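Chapter 5
Wood Surfaces: Grain, Figure, and Finish

Before You Read

Look at the nearest wooden surface and tilt your head until the light changes. Write down what you notice about the lines, the color, and the shine. Keep your notes. You will use them again in the review at the end of the chapter.

Key terms: earlywood, latewood, grain, figure, plain-sawn, quarter-sawn, veneer, sheen, substrate

Introduction

The last chapter followed a log from the forest to the mill and ended with rough boards stacked to dry. This chapter starts with the dried board and asks why its face looks the way it does. The answer depends partly on how the tree grew and partly on what the mill did to it. A third part is added in the workshop, when someone sands the surface and puts a finish on it.

These questions have practical value. A cabinet shop that orders panels for a row of doors needs to know whether the doors will match. A school that buys tables needs to know how the tops will stand up to water, pencils, and cleaning spray. In both cases a large share of the decision can be made by looking closely, provided the person looking knows what the signs mean.

Lines in the Wood

In a climate with warm and cold seasons, a tree adds one layer of wood each year. The part formed early in the season is called earlywood. Its cells are usually larger and have thinner walls. The part formed later is called latewood, and it is usually denser. In many species it is also darker. The change from one to the other makes the rings seen on a stump and the lines seen on a board.

In some woods the change is sharp. Oak and ash have large pores in the earlywood, and the lines can be felt with a fingernail. In maple and birch the pores are small and spread evenly through the ring, so the lines are faint and the surface feels smooth even before it is finished. Pale woods of this second kind are common on desks and worktables, where the grain may show only as thin tan streaks that bend into a wide arch here and there.
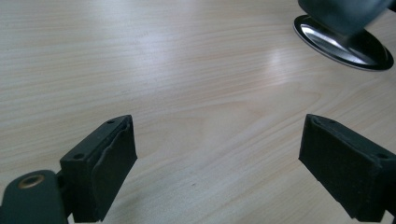 How the Cut Changes the Pattern

The word "grain" is used loosely in everyday speech. In this book it means the direction in which the wood fibers run. The pattern that appears on the face of the board is called figure. Two boards from one tree can have the same grain direction and very different figure, depending on where the saw passed through the log.

A plain-sawn board is cut so that the growth rings meet the face at a low angle. The saw slices across the curve of the rings and the taper of the trunk, and the result is a set of arches sometimes called cathedrals. A quarter-sawn board is cut so that the rings meet the face at a steep angle. Its lines are close to straight and parallel. It shrinks less across its width, and it costs more, as the method wastes more of the log.

Veneer follows the same rules. A veneer is a thin sheet of wood glued to a thicker base, called the substrate. It may be sliced from a flat block, which gives figure much like that of sawn boards, or peeled from a turning log the way paper comes off a roll. Peeled veneer tends to have broad, wandering figure that no solid board would show.
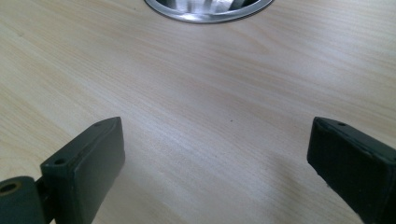
Sheets sliced one after another from a single block are nearly identical, and makers use this to match panels. In a slip match, the sheets are laid side by side in the order they were cut. In a book match, every other sheet is turned over, so that each joint has a mirror image on its two sides. A book match can look uneven under strong light — the turned sheets reflect it differently — and for this reason some shops keep it for narrow panels.

Sheen

Sheen is the amount of light a finish sends back in one direction. Gloss finishes reflect sharply. Satin and matte finishes contain fine particles that scatter the light, which softens reflections and hides small scratches. Color judged under glare is not reliable. Move the sample, or move yourself, and compare again.

Case for This Chapter: The Dunbar Library

Throughout the chapter we return to the town library in Dunbar, which needs new tops for its reading tables. Two suppliers have sent samples. Clamum offers solid plain-sawn maple, and Gevelano offers maple veneer on a plywood substrate. A third company, Jevis, will apply the finish to whichever is chosen. The building is heated from November through the spring, and the air inside becomes very dry. Section 5.1 begins with the samples and the question of how much each one will move.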